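Branholm Cell

The Branholm cell is a demonstration and training station for two-handed picking and packing, located in the ground-floor workshop of the Usville site. It is built around pairs of hand-held grippers, operated by a person and tracked by printed markers. The cell is maintained by the Brandes group, which also writes its service schedule.

Gripper units

Each gripper carries its own camera, aimed along the fingers, and a square marker with a black pattern. Finger pads are treated as wearing parts and are replaced after 200 hours of use or at the first sign of a torn surface. The pad screws are tightened by hand. Marker boards are wiped with a dry cloth, as cleaning fluid dulls the print and weakens tracking.
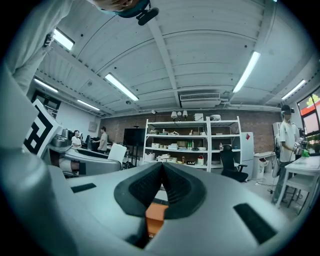
Basket station

The basket station is used to check reach and finger alignment. A metal shopping basket serves as the work area, and the operator handles boxed goods inside it with one gripper in each hand. Cables are run along the forearm and must leave the wrist free to turn. A full check consists of 16 picks, divided evenly between left and right. If either gripper loses tracking more than once, the marker is reseated and the check is repeated from the start.

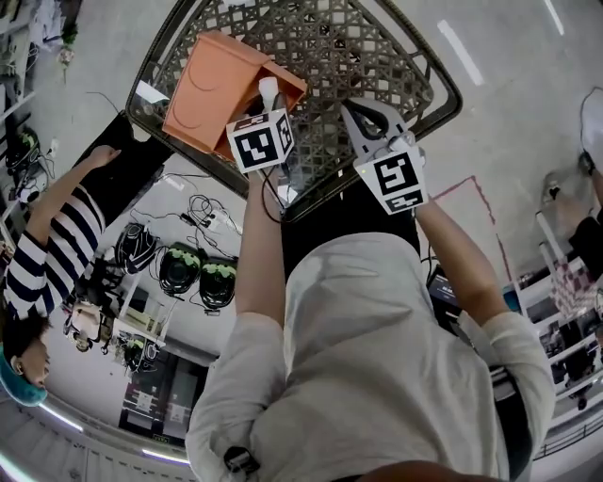 Operator with a gripper in each hand at the basket, orange box inside.

Calibration

Calibration is carried out after any change of pad, marker or camera. The procedure, known locally as Busby 409, compares the measured opening of the jaws with a reference gauge at the closed, middle and fully open positions. Results are entered in the cell log under the serial number of the gripper. Units outside tolerance are withdrawn until the jaw linkage has been inspected.

Handling trials

Handling trials follow calibration and use light objects of differing shape, among them trays and slender cylinders. They are intended to reveal slipping pads and uneven closing force. By September the log held some 811 trials. 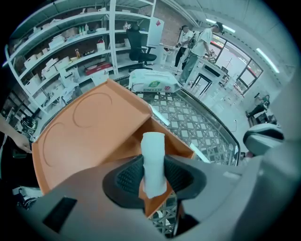 Josué Andrade has argued that the interval for replacing pads is too long, and that wear on the inner surface affects grip well before a tear can be seen. The service schedule has kept the original figure, with an added inspection at the midpoint.

See also: Gripper maintenance; Marker tracking; Usville workshop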